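Can a machine restock the paper cups at a tea counter yet?

Posted in Small Business and Automation

I help run the counter at a community hall. We go through 200 cups on a busy morning, and somebody is always stuck topping up the holder. Is there anything on the market that can do this, or is it still years off?

Flumora

Not at a price you'd pay. Nested cups are harder than they look. They cling together, they crush if you squeeze, and a tall stack in a wire holder wants to lean.
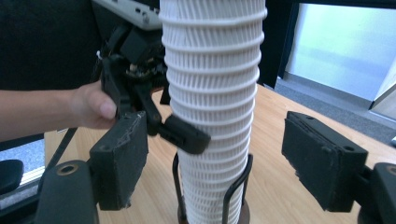
Photo: Soltetach

A person gets the pressure right without thinking. A gripper has to be taught it, and a new brand of cup can mean teaching it again. A pull-down tube dispenser on the wall costs $40 and has no motor.

Iolo Prothero

I'd be a bit more hopeful. Much of the teaching is now done by people working hand-held grippers themselves, one cup at a time, on an ordinary tabletop. It's slow going, but the labour is in the recording, and a good program could be copied to any counter afterward. 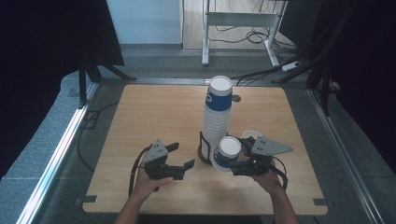 Mathias wrote back that copying is the part he doubts, as every counter has its own height, light and clutter. He'd buy the tube dispenser and ask again in March.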